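Cell check, 2-arm garment station -- Bradusetti floor, bay 9
Done by: Jocelyn Espiritu, October, started 7:40 am

Went by the Mandoneo sheet, old one, the new one isn't signed yet.

**Before power on**

- [x] E-stop, front. Pressed, reset, fine.
- [x] E-stop, back. Stiff. Works. Put in a ticket for a new one.
- [x] Floor around the cell clear, tape line still readable
- [ ] Lockout tag on hook -- missing again. Somebody bring it back pls
- [x] Base bolts, both arms. Torque marks line up.

**Cables**

- [x] Connectors seated both ends
- [x] No cuts or flat spots in the jacket
- [ ] Slack. Not happy with this. Loops ride high on both arms, want them clipped closer at the wrist. Not a stop item but fix before the Du Plessis visit.

**Speed and force**

- [x] Teach speed limit on
- [x] Grip force at the cloth setting, 3 on the dial
- [x] Arm to arm clearance zone loaded. Last log shows 104 cycles, no contact faults
- [ ] Zone file name doesn't match the sheet. Rename or fix the sheet, I dont care which

**Work area**

- [x] Panels on, clear front pane wiped
- [ ] Loose items on the board. Rule is garment only. Anything else gets fixed down or comes out, and goes on the sheet if it stays.
- [x] No pins, tags or hangers in the garment
- [x] Hands out before run. Always. Even for a quick tug on a sleeve.

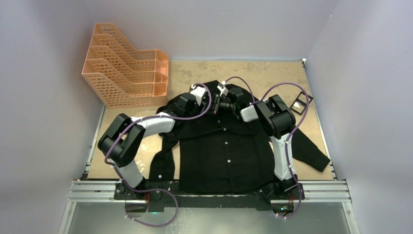
*Collar pick, black button-up. Grippers close together at the collar, cable loops on both arms. Organizer back left, small square item at right: see loose items.*

**Still open**

1. Lockout tag
2. Cable clips, Nitier has them in stock, almost a week to ship
3. Organizer + square thing: bolt down or remove
4. Rear E-stop ticket

OK to run at teach speed only untill 1 and 3 are closed. Full speed needs my initials on the door sheet.

JE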